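Hellport Hockey Club
Regional League Entry Project: Progress Report
14 October 2023
Prepared by Fionnuala Coughlan, project lead

This report covers the period from April to the end of September. It follows the headings in the grant agreement. The spending sheet was sent separately and is only summarized here.

1. League entry

The women's first team was accepted into the second division of the regional league in June. We had asked for a place in both the men's and women's divisions. The men's application was turned down on the grounds that we could not show a full season of results with the same squad, and we were told we may apply again next year. The men are playing in the Drola district competition in the meantime, with home games on the same field.

The women's fixtures began in the first week of September. They have played four matches, with one win, one draw and two losses. The win was away at Storkar, 2-1, with both goals from penalty corners. The losses were both by a single goal. Goalkeeping cover is thin. We have one registered keeper over 18 and a junior who can play up only with written permission each time. We are looking for a second adult keeper and have asked Twal whether one of theirs would transfer.

2. Junior program

Registered juniors now stand at 169, against a year-end target in the agreement of 150. Most of the growth is in the under-10 and under-12 groups. The under-16 girls are short of players and have joined with Twal for matches this season. Both clubs have signed the shared squad form and the league has approved it.

School sessions ran at 6 schools in the spring. Two more asked to join for the fall but we did not have coaches free on weekday mornings. We have put them first on the list for the spring term.

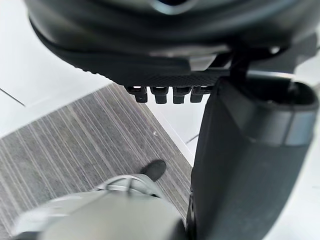
Equipment was the slowest part of the spring work. The order for junior sticks and goalkeeping kit was placed in May and arrived in two parts, the second of them in late August. The leg guards in the first delivery were the wrong size and had to be exchanged. We have also asked members to check molded gear before each session and report cracks or missing pieces, and the checklist now covers small projecting parts, like the row of four short black prongs under a dark textured edge, along with straps, buckles and padding. Anything that fails the check goes in the bin marked for repair and is not lent out. So far 11 items have been withdrawn, all from the old stock, and none of the new sticks.

3. Coaching

Forty hours of paid coaching per month were budgeted and we have used all of them every month except July, when the field was closed for two weeks. Three parents completed the introductory coaching course in June. One has since taken on the under-8 group. The other two help on Saturdays.

We said we would have a second Level 2 coach by September. This has not happened. The person we had in mind moved out of the area, and the next course is not until February. We would like to carry that part of the training money, $1,346, into the next grant period. A separate request form is attached.

4. Field and facilities

The floodlight repair was finished in August. Evening training can now run on both halves of the field. The watering system still has low pressure at the north end, and the city has inspected it but has not given a date for the work. League rules allow us to play on it as it is, but visiting teams have complained twice about the surface being uneven in pace.

Field rental went up in September. The increase was larger than we planned for and will leave that line over budget by the end of the year. We propose to cover the gap from tournament income and are not asking for more money.

5. Tournament

The summer seven-a-side tournament had 40 teams over two days, including the visiting sides from Storkar and Drola. Income after costs was a little higher than last year. Umpiring was a problem on the second day, when several games started late because we had no one to cover them. Next year each club will be asked to bring a qualified umpire as a condition of entry.

6. Next period

- Second adult goalkeeper registered before the January transfer deadline
- Two new schools added in the spring term
- One coach booked on the February Level 2 course
- Men's league application resubmitted with this season's results
- Written date from the city for the watering work

The next report is due at the end of March. Please send any questions on the carry-over request before the November meeting so that the answers can go to the club board at the same time.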